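Good habits for recording tabletop work

I've spent most of this year helping write the house rules at Dernora for recording ordinary hand work, the stuff our automation people learn from, and I've become a bit of a bore on the subject (in the best way, I hope!). Menus, card, rulers, bound sheets – give me a table and I'm happy.

Rule one is that both hands stay in view from first touch to letting go. It sounds so simple, and it's the one everyone breaks. 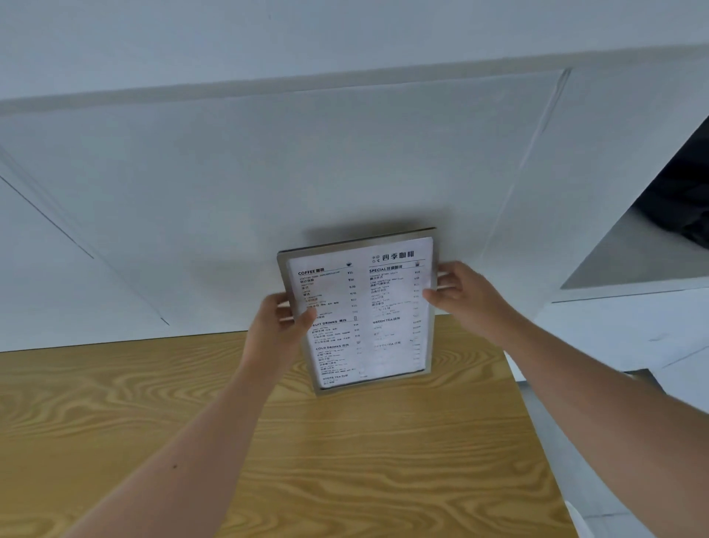
Rule two took us until May to agree on. Forearms bare, no watch, no rings, and you work at the pace you'd use at home. We had 3,788 clips under the old wording and 200 of them had to go, mostly for people slowing down to be helpful. Slow is lovely to watch and useless to learn from.

Then there's the straight edge rule, my favourite! One hand steadies the card, the other has the ruler, and you don't swap halfway through unless the task sheet says you can. The Zitine guide allows swaps. Ours doesn't, and I'd argue for ours all day.

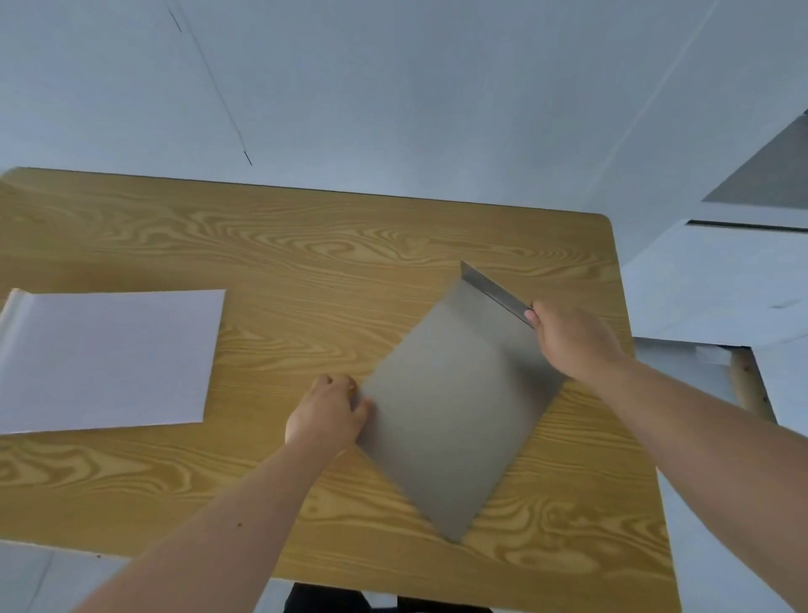 Zacharopoulos wrote in to say that a ban on swapping is too strict, as left-handers swap all the time and a robot ought to see that too. Fair point, and I've added it to the list for the next draft, with a note that swaps should be labelled.

Rule seven covers paper. Hold it by the edges, keep your fingers off the middle of the page, and don't tidy the table between goes. We pinched that last bit from the Werkine checklist, which runs to 16 pages and is well worth an evening. 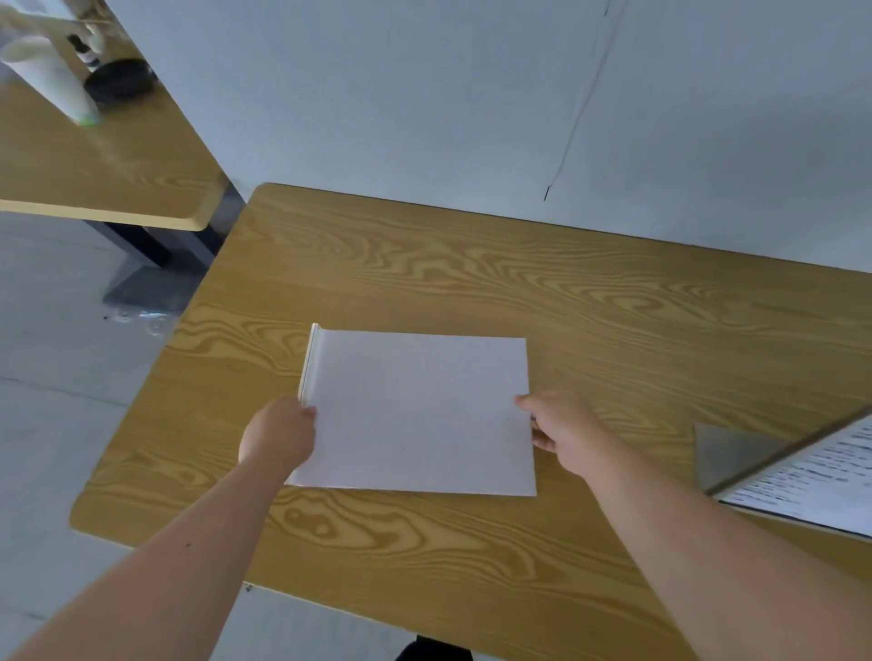 Bound sheet, one hand to each side.

The new draft goes round next. Comments very welcome, especially on labels.

Posted September 9, 2018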